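Retained-film fault (sorting grippers)

A retained-film fault, also called a film hang, is a release failure in two-finger grippers that handle lightweight wrapped goods. The jaws open on command and the controller records a completed drop, but part of the wrapping stays caught on a finger pad or in the linkage. The item is then carried back over the work surface, where it can fall outside the bin or be dragged into other goods. The best-known case is the one recorded during the Galterari sorting trials at Savport.

Background

The Galterari project covered the sorting of small household items from a cloth-covered table into a floor-standing bin. Visser supplied the control software, and an outside contractor, Sikus, wrote the release check. The items were mostly soft. They included foam fruit nets and goods in plastic film – both of which change shape when squeezed and give a jaw very little to push against when it opens.

Ribbed finger pads were chosen because smooth ones let film slide out of the grip. The same ribs were later named as the main place where film was held back.

Two grippers at the table, a red plastic-wrapped item held in the jaws of one of them

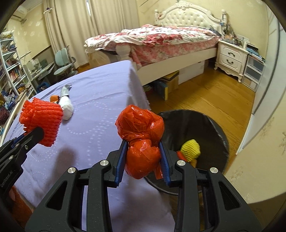
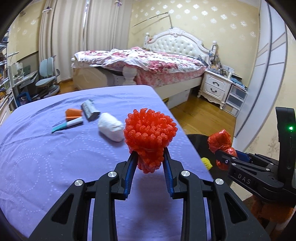
The Savport fault

The fault was first logged on 9 Oct 2019, during a run of 2,000 pick-and-drop cycles. The log showed 393 drops in which the jaws took longer than normal to reach the open position. In 86 of these the item did not leave the gripper at the first attempt. The software treated all of them as good drops, as its only test was the position of the jaws.

In most cases the item came free during the return move and landed on the table or the floor. In one case a strip of film was drawn into the slot between two linkage bars and stopped the jaw from closing fully on the next pick. The drive kept pushing against the blockage until its overload limit was reached, and the run was halted.

No one was hurt. The report did rate the event as a safety matter, on the grounds that an operator who reaches in to pull film from a linkage has fingers close to a jaw that may still be under power.

Cause

The review found two causes. The first was mechanical: loose flaps of film could wrap around the edge of a pad or enter the open parts of the linkage. The second was in the release check, which confirmed that the gripper had opened and did not test whether it was empty.

Changes

Sikus replaced the check with a two-stage test. After opening, the gripper pauses over the bin and then closes lightly. If the jaws stop short of the fully closed position, the drop is marked as failed and the arm stays where it is. The written procedure was also changed so that power to the jaws must be cut before film is removed by hand.

A second trial in November used 138 film-wrapped items. Film still caught on the pads at times, but no failed drop was recorded as a good one. The added pause made each cycle longer, and Visser kept the older check as an option for rigid goods.

See also

Gripper (robotics)
Overload protection
Pick and place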